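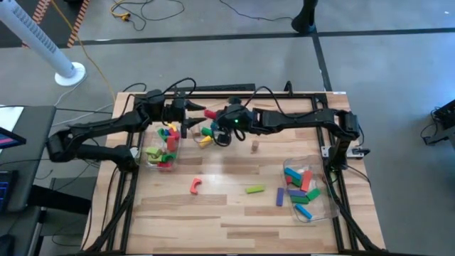 October, after lunch. Second week with the Jomgate two-arm kit on trial. The loan period is short, so I am writing down what I would want to know before we sign anything. Setup today is the block handover task, since it is the closest thing we have to what Modise will need. The arms are mounted on opposite sides of the butcher-block table and meet over its upper middle. Blocks go from one clear bin to the other by way of a pass in the air, with loose pieces left on the wood between the bins as clutter. The red block is in the right gripper with its end pointing into the open fingers on the left, and that is the pose I keep coming back to. If the two grippers do not agree on height there, the rest of the cycle is wasted.

Mounting. The kit comes with its own plates and fasteners. The instructions assume a metal bench, and the screws they supply are short for a thick wood top. We used ours. Would note this in the review. The table does not shift when one arm stops hard, but you can feel it if you rest a hand on the edge. Do not rest a hand on the edge.

Cabling. This is my main complaint. The cables loop over the arms with a lot of slack, and on a long reach the slack moves around more than I like. Jomgate says the loops are meant to be that size so the wrist can turn fully. Fine, but there are no clips in the box and the manual has one drawing on the subject, which shows the older arm. I asked for the correct drawing and got a link to the same one. Before the next session: tie back the cables at the elbow, then run the wrist through its whole range by hand with power off.

Floor cables between the desk and the table also need a cover. Same note as last time.

Software. Disach installed without trouble on the desk machine. Calibration takes 11 minutes for the pair if you do both arms in one go, longer if you do them separately, because it homes everything again in between. The calibration file is plain text, which I like. It is also overwritten every time with no warning, which I do not like. Keep copies. I have put mine in the shared folder under the trial name.

Teaching a motion by hand is easy. You hold the arm, press the button, move, press again. The recorded path comes back smooth. Editing a single point afterward is harder than it should be, and I ended up recording the whole pass again each time.

Handover runs. 722 attempts logged since the kit arrived, both directions together. I have not sorted them properly yet. From memory and from the margin notes:

Rectangular blocks pass well when held near one end.
Arches are poor. The giver takes them by a leg and they turn when the other side closes.
The small cylinders need to be placed by hand in a known spot or the pick misses.
Anything standing upright in a bin is easier to pick than anything lying under another block.

The release timing is the setting that matters most. Default is to open as soon as the other gripper reports contact. That is too early for us. I moved it to wait for a steady grip and the drops went down, but the cycle got slower. Jomgate support suggested changing the closing force as well. I have left it alone so that only one thing changes at a time. Force next.

Pointed fingers are good in a full bin and not so good for the pass, where there is little surface to hold. There is a flat finger set in the price list. Asked if we can borrow a pair for the remainder of the trial. No reply yet.

Faults. The right arm stopped 3 times with a joint limit message when it was nowhere near the limit. Restarting Disach cleared it each time. Restarting only the arm did not. Logs sent. If it happens to you, save the log first, then restart, as the log goes when the program closes.

Price. The quote is 2,082 per month on the rental plan, fingers and software included, service visits extra. Purchase price to follow. The service desk is in Ekumcombe, so a visit is a day's travel for them and we pay for it. I want that written out in the offer before anyone compares it with the other supplier.

Where I am at the moment: the arms are good enough for Modise. The paperwork and the manual are behind the hardware. I would rent for one term and not buy. The joint limit fault has to be explained first, and I would not accept "restart the software" as the explanation.

To do
Tie back cables, repeat wrist check
Closing force runs, rectangular blocks only, same bins
Sort the log by block shape
Chase flat fingers
Ask if the calibration file can be versioned
Floor cover between desk and table

Left the calibration from this morning loaded. Please do not recalibrate until the force runs are done.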